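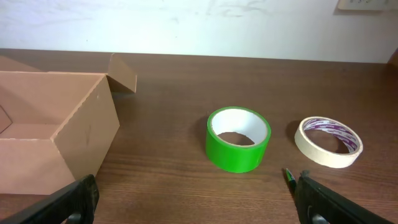
Any plain cardboard box will do.

Search tips and recipes... Go
Home Kitchen Laundry Desk Contact
2025-04-15 by Kyu-ri Oh

I gave up on my junk drawer in January and switched to a box, and I'm never going back! The drawer ate everything (I once found 18 twist ties and a birthday candle in there). A box you can carry to the couch, dump out and sort while the soup simmers.

Start with the pens. Scribble each one on the back of an envelope, and if it skips after a good warm-up between your palms, out it goes. I keep a ballpoint, a gel pen and a marker, and the marker lives near the freezer bags so leftovers get a date on them.
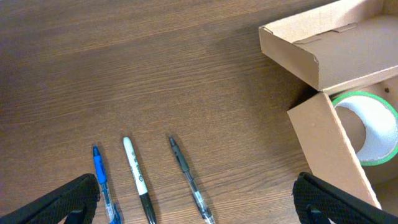 Scuffs on the wall

If your table sits against a painted wall like mine, chair backs and elbows leave gray marks. Try a soft cloth with warm water and one drop of dish soap, and go easy. My neighbor Tekle swears by baking soda paste, but it took the shine off my hallway paint, so test it somewhere low down first. Then pat dry with an old T-shirt. 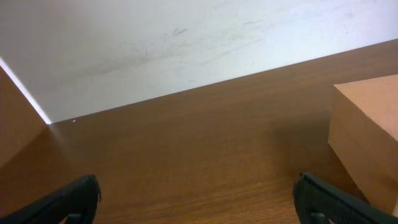 Gray scuffs on white paint, right above the table.

Tape that won't start

You know how the end of the roll vanishes and you go round and round with a fingernail? Fold the last bit under, every time, or stick a bread tag on it. If the roll has gotten gummy at the edges, wipe them with a little rubbing alcohol
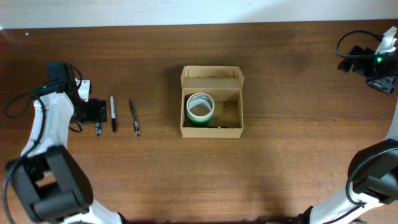
and let it dry before you put it away. Stand it in a corner of the box and keep it away from the stove, because heat makes the glue creep. I do the whole box again every 4 weeks or so, usually with the radio on, and the dead pens go straight in the trash.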